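So I signed up for the flower arranging taster in Dolthorpe. Thirteen quid, an hour and a half, tea included. The leaflet says "anyone can do it". We shall see.

First claim from the leaflet: you only need one bunch and one small pot. I have been buying flowers for years and they have never once looked better in a small pot. They look like they're queuing to get out.

Second claim: lay the whole bunch down on its side before you start and look at it for a full minute. A minute is a long time to look at flowers.

Also there's a Rukano leaflet going round that says you should cut every stem at 30 degrees. Who is measuring? With what?

Anyway. Cream, peach and white on a pale blue table, and one squat little blue and white cup that is meant to do the job of a vase. 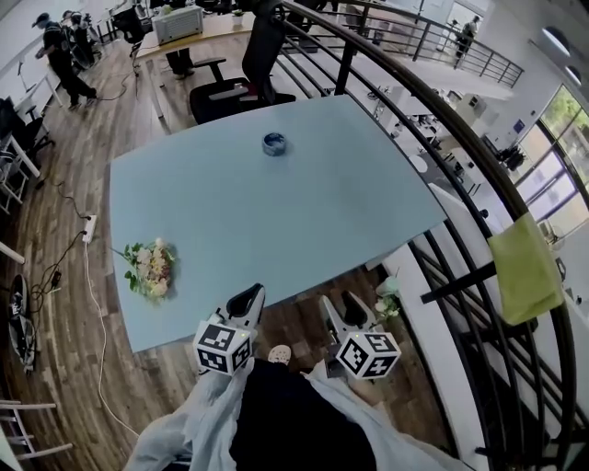
Guilan Tan replied that the cup is fine if you cut much shorter than feels decent, and that most people ruin it by trying to keep the stems long. She also says to strip any leaf that would sit under the water.

The leaves I'll accept. Leaves under water go slimy, I've smelled it. The cutting I'm less sure of. You pay for long stems and then bin most of them?

And a cup that size holds what, three mouthfuls of water? I'd be topping it up every morning before work. The leaflet is silent on this.

Sernitora do a proper arranging bowl with a metal pin thing in the bottom. It's 400 for the set in their shop. Four hundred. For a bowl with spikes.

Still not sold on the full course. It starts in May, and they want a deposit before they'll tell you which room it's in.

I have asked if you can bring your own jug. No answer yet.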